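Community > Recording and Mixing > Stems and Backing Tracks

2nd July - posted by Remigiusz Nowicki
4 min read

Drums bleeding into my vocal stem, can I clean it up or do I start over?

Hello everyone, first time posting here although I've been reading for ages (and learning a lot, so thank you). I'm putting together a cover of an old soul tune for our little trio, Mellow, and I want to sing over the original rhythm section while I work out the harmonies. All I have is a stereo file. I ran it through Stidov, which a friend lent me a seat on, and the vocal came out lovely in the verses. Really lovely, I played it three times just to hear the breaths.

Then the chorus comes in and the cymbals are all over it. Every crash has a sort of watery swirl behind the singer, and when I mute the vocal, the backing track has holes where the crashes ought to be. The snare is mostly fine. The tune sits at 94 bpm and the worst spot is the last chorus, where the drummer rides the crash the whole way.

I tried a high shelf cut and it made the singer sound like she was under a blanket. I tried a gate too, and that was worse. Am I meant to run the separation again with different settings, or is this just what you get with an old recording? I'd love to have it sorted before our set in November, and I am not very quick at any of this.

Gitau Massawe

Welcome! You're closer than you think, and the good news is the verses tell you the source file is decent. Cymbals are the hardest thing to pull apart from a voice because they live in the same upper range as the S and T sounds, so whatever software you use has to guess, and in a loud chorus it guesses a lot.

First thing to check is the file you started with. If it's an MP3, go and find a lossless copy, even if you have to buy the CD secondhand. The swirl you hear is often there already in the compressed file, very quietly, and separation drags it out into the open. I spent most of a winter blaming my software before I swapped the source.

Second, don't process the whole song in one go. Cut the choruses out as their own clips, leave a couple of seconds on each side, and run them separately with the vocal sensitivity turned down a notch. You'll lose a little air off the singer but you'll get far less crash. Then crossfade those clips back against the verses you already like. Do your crossfades on a consonant if you can find one - it hides the join beautifully.

Third, and this is the bit that saved my own version of a busy chorus, run the vocal stem through the separator a second time. Ask for drums out of the vocal. Whatever it finds, add that back under your backing track at a low level and most of the holes fill in. Go two passes at most, since a third starts eating the voice.
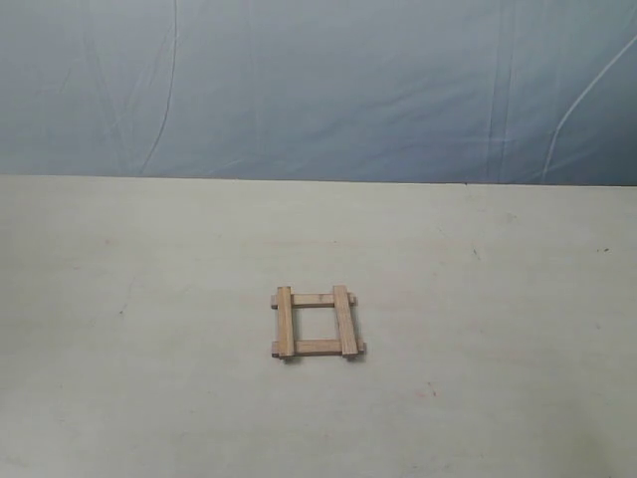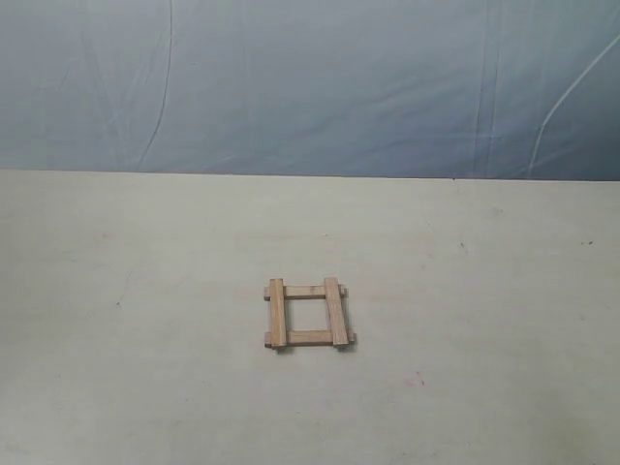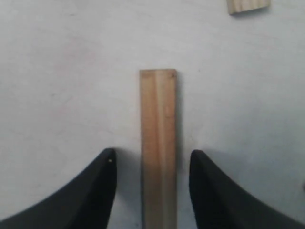
Small square frame of crossed sticks (first two); long plank lying flat (third).

For the blanket problem, take the shelf off altogether and try a dynamic EQ band up top that only ducks when the crash hits. Start gently. If your recording program doesn't have one, Fluvow has a simple one that I've been happy with. And roll off everything below 300 Hz on that recovered drum layer, otherwise you'll get a muddy thump that fights the kick.

One last thought: you're going to sing on top of this, yes? Then a bit of swirl behind your guide vocal hardly matters. Put your own voice up where it's going to live before you spend another evening on repairs. I've fixed plenty of things that vanished completely once the band was playing. Let us know how you get on, and good luck with the set!

Mutiso

just use a different song lol. or get your drummer to replay the crashes over the top, takes ten minutes. thats what we do

Remigiusz Nowicki

Thank you both! It was an MP3, I'm a little embarrassed to say. My sister thinks she has the CD in a box somewhere, so I'll try with that first and then do the choruses on their own as Gitau suggests. We don't have a drummer, Mutiso (there's me, a bass and a very patient pianist), but I might borrow a crash cymbal and have a go myself - the neighbors are away until the weekend.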